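## 4. Setting up your fundraising page in Plullell

I run the sponsored events at our school, and I wrote this section after setting up my third one (a Daltia readathon, great fun!). Give yourself 18 minutes and a cup of tea.

1. Sign in and choose **New event**. Pick "Sponsored" if families collect per lap or per page, or "Flat gift" if everyone just brings a coin.
2. Type the event name. I keep mine short — the Skeltier Walk came out as "Skeltier Wa" on the paper slips the first time.
3. Set your target. Ours was 826 pounds, and I typed it without the pound sign, as the box doesn't like symbols.
4. Add your classes. You can paste a list straight from a spreadsheet, up to 639 names in one go.
5. Tick **Gift Aid** if your parents' association is a registered charity.
6. Press **Preview**, read it all twice, then press **Publish**.

> **Note:** Once the page is live you can change the target but not the event type. I had to start the Wasilewska Hall dance day all over again, and I'd already sent the link to 189 families!

> **Caution:** Don't put children's surnames on the public page. First name and class is plenty.

When the money starts coming in, go to **Totals** and switch on the evening summary. Mine lands at 6 pm and I love opening it. Cash goes in by hand under **Add offline gift**, one line per envelope.

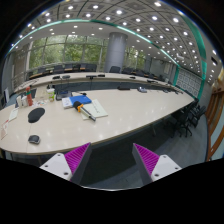 *Mouse and mouse pad on the white table, with bottles on the left.*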